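The Long Sofa

By the time the sofa was up the stairs I had already fallen in love with it all over again. I'd only seen it once, in the back of the Ojo secondhand shop in Nallidbridge, under a heap of curtains, and I'd paid 250 for it on the spot without measuring a thing. My sister had measured. She'd stood on the landing with the tape in her teeth and said it would never make the turn, and then it made the turn! It went around that banister like it had been practicing.

We set it down in the front room and both of us sat, one at each end, and we could barely touch toes.

"It's a boat," she said.

"It's a wonderful boat."

I should explain about the front room. Our grandmother had kept it shut for most of our childhood, for good company, and good company hardly ever came. There had been a brown settee in there with wooden arms that hurt your elbows. When the house came to us in October we opened the door and the first thing we did was drag that settee out to the porch, and the second was paint. White walls, every one of them, two coats, with the windows open and the radio going and our coats on. After that the room just waited. We ate standing up in the kitchen and went in there sometimes to admire the nothing.

Now it had something to wait around. I ran up and down for cushions like a kid building a fort. The turquoise one was mine from my first apartment, and it had been on the wrong chair for years, I could see that the minute I tried it at the far end against the white pillow. The grey ones came from the hall closet. My sister moved the turquoise one six inches to the left. I moved it back. She tipped it up on its corner, and oh, that was it, that was exactly right, and I told her so, and she pretended to be busy with the tape measure.

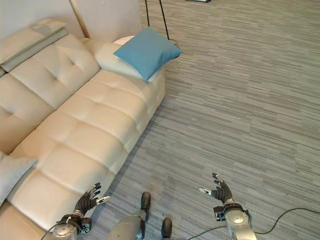 You'll never keep it clean, our aunt announced from the doorway, with her hat still on and a pie from Briditz balanced on one hand. Cream! With your feet! In her day you bought a dark sofa and you bought it once. And who was going to get the crumbs out of all those little dimples?

"Me," I said. "Gladly."

She put the pie on the windowsill and walked the whole length of the thing, pressing a seat section here and there with her knuckles, the way she tests bread. She wanted to know what we'd paid and she wanted to know whether the seams were sound. I got down on my knees and showed her the seams. They were beautiful seams, straight as anything, and I'd gone over every one of them with a damp cloth and an old toothbrush that morning. She ran a thumbnail down one and said hm.

Then she sat. She sat the way she sits in church, right at the front edge, with her purse on her lap. My sister went for plates. I talked, I couldn't help it, I talked about curtains and whether the bus out to Gamura still stopped by the rug place, and how a person could have a birthday party in here, or a whole choir, or lie down with a book and have room left over for the cat we were going to get. Somewhere in the middle of the rug my aunt slid back. Her shoes came off the floor. She looked at them with real surprise.

"Your grandmother would have put a sheet over it," she said.

"I know."

"She'd have put a sheet over it and shut the door."

My sister came back with three plates and only two forks, and stood there with her eyebrows up, looking from our aunt's stockinged feet to the shoes lying on their sides on the floor. I shook my head at her. She handed out the plates and went to find another fork.

It was cherry pie, too. Cherry, on a cream sofa! I held my plate up under my chin and ate like a duchess, and my aunt, who had taken off her hat by then and laid it next to her, asked whether anyone was using the blue cushion.

I passed it down to her. It was a long way to pass it.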